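**Acta de la reunión de la sección de seguridad marítima**
Febrero, miércoles, 18:30. Sede de la asociación de armadores y tripulantes de Stokunora.

Se abre la sesión con la lectura del acta anterior. Se aprueba con una corrección: donde decía «la autoridad portuaria ha resuelto» debe decir «la autoridad portuaria ha anunciado que resolverá». La diferencia son ya dos reuniones de espera.

**1. Retención del carguero Nudine**

La presidencia informa de que el buque sigue fondeado frente al espigón norte. La patrullera lo detuvo por navegar dentro de la zona restringida; la naviera Hurkex sostiene que estaba fuera. Ambas partes dicen tener el registro de posición y ninguna lo ha enseñado.

El escrito de la capitanía afirma que el carguero pasó a 200 metros de la boya exterior. La secretaría hace notar que no se indica con qué instrumento se midió ni a qué hora, y que el mismo escrito da dos rumbos distintos en páginas consecutivas. Se pide la rectificación por segunda vez.

La vocalía de tripulaciones recuerda que a bordo hay ocho marineros y que el relevo prometido no ha llegado. Hurkex contesta por correo que «se está gestionando». La vocalía solicita que conste que esa misma frase figuraba en la respuesta anterior, palabra por palabra.
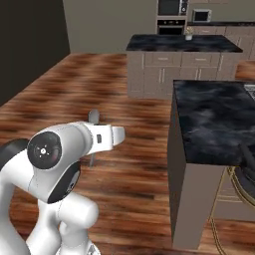
*Brazo robótico blanco y negro sobre suelo de madera. Imagen generada por ordenador.*

Acuerdo: exigir copia del registro de posición a las dos partes y no emitir comunicado de apoyo a ninguna hasta tenerla. Aprobado, con un voto en contra que prefería apoyar ya a la naviera.

**2. Fianza**

La fianza fijada es de 3542 euros diarios mientras dure la retención. Se pregunta de dónde sale la cifra. La asesoría jurídica responde que de una tabla que la capitanía cita pero no adjunta. Se pregunta si alguien ha visto la tabla. No la ha visto ningún asistente.

La asesoría opina que el recurso tiene recorrido. Varios asistentes recuerdan que del recurso del año pasado se dijo lo mismo y que acabó archivado por presentarse en la ventanilla equivocada. La asesoría se compromete a confirmar por escrito la ventanilla.

**3. Oferta de mediación de Szczepańska**

La consultora Szczepańska se ofrece a mediar. Su propuesta ocupa 70 páginas, de las cuales la parte dedicada al caso cabe en una. El resto trata de experiencias en otros puertos, sin nombrar los puertos. Los honorarios se cobrarían con independencia del resultado.

La tesorería pregunta qué haría la mediadora que no pueda hacer una llamada de teléfono. Queda sin contestar. Se acuerda pedir tres referencias comprobables y un precio cerrado antes de volver a tratar el asunto.
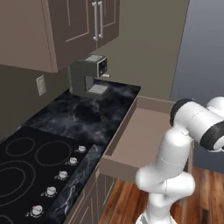 Redacción del acta: Secretaría de la sección

**4. Nuevo protocolo de avisos por radio**

La capitanía presenta el protocolo como acordado con el sector. Consultados los presentes, ninguno participó en ese acuerdo. El texto obliga a contestar al primer aviso «en tiempo razonable» y faculta a la patrullera para abordar si no hay respuesta, pero no define el plazo ni prevé averías del equipo.

Se propone pedir un plazo en minutos, un segundo aviso obligatorio en inglés y la grabación de todas las comunicaciones, accesible también para el buque. Aprobado por unanimidad. Se duda de que la capitanía conteste antes del verano.

**5. Ruegos y preguntas**

- Se ruega que la convocatoria llegue con más de un día de antelación.
- Se pregunta por la baliza averiada de la bocana. La respuesta oficial es que funciona. Dos patrones presentes aseguran que anoche estaba apagada. Se enviará fotografía nocturna.
- Se pregunta si la asociación pagará los víveres del Nudine. Se reclamará primero a Hurkex, con plazo hasta la próxima reunión.

Se levanta la sesión a las 20:15. Queda pendiente de fijar la fecha de la siguiente.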